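What I Brought Home from the Open Day at Praster

I almost didn't go. It had been one of those weeks (laundry on the couch, two dentist appointments, a son who will only eat toast) and a Saturday-style outing with a crowd was the last thing I wanted. But my friend Grażyna Kołodziej had signed us both up back in January, and she's hard to cancel on, so off we drove to Ivley with a thermos between us.

Praster is an old mill that's been turned into workshops, 40 of them, spread over three floors. For the open day they prop all the doors and you just wander. Grażyna wanted the bookbinder. I wanted a chair, to be truthful – my mood was that bad!

We went up the back stairs first, which was lucky, as the line for the front elevator went right out to the parking lot. Second floor was busy, and we drifted through at our own pace, sipping tea.

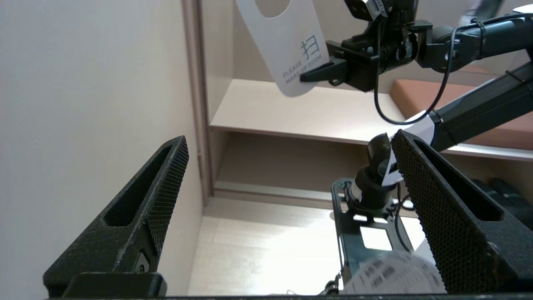 Grażyna asks everybody the same thing wherever we go: "What was the best part of your week?" She asked the man at the coat rack. She asked a potter with clay up to her elbows, who thought for ages and then said her neighbor had brought back her ladder after 33 months. We all laughed so hard that people came over to see what was going on.

By the time we reached the Ouali bakery stall I'd started asking it too. Some 70 people must have been waiting for cardamom buns and not one of them seemed to mind being asked. A teenager told me he'd finally slept in. I thought about that one the whole way home.

So I've been trying it at dinner. Toast boy said "toast," naturally, and my husband said the buns. Mine was the back stairs, the tea and Grażyna. We're going again next year, and I'm putting her name down first.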